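Odik refurbishment works: visit notes
Nov 23, 2021

The Odik works at Ibarra takes in office desktops and sends them out again as tested units or sorted parts. Throughput is 3000 machines a month. Our group was shown the strip-down area by Sarahí Pacheco, who runs the shift.

Cases are opened first and the board is checked in place. On the Dell we were shown, the processor was still in its socket and all four memory slots were empty.

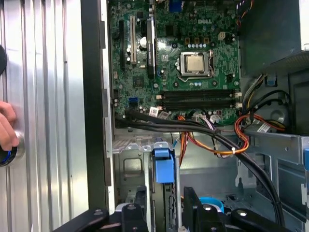

Photo: Haltus Visits

Memory is graded on a separate bench, and modules that fail go to board scrap. The cable harness stays with the chassis unless a connector is damaged.

Drives are handled next. Each 3.5-inch unit is logged by serial number before it leaves its bay.

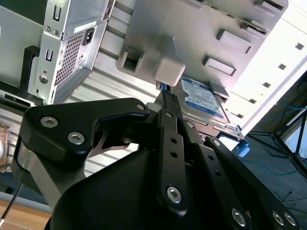 Wiping takes place in a locked room with 40 bays. A full overwrite averages 235 minutes, and any drive that reports a read error is shredded on site.

Panels and drive cages are cleaned if the case is to be reused - otherwise they go out as mixed metal and plastic.
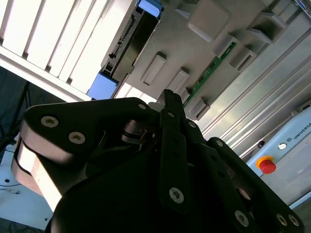 Light-grey panel, strip-down area

Resale units need a working board and a clean case. The current pass rate is 65 per cent. 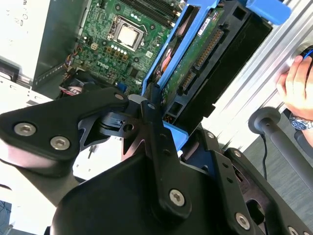
Dell board and processor socket, case open

The next visit is to Fomia in December.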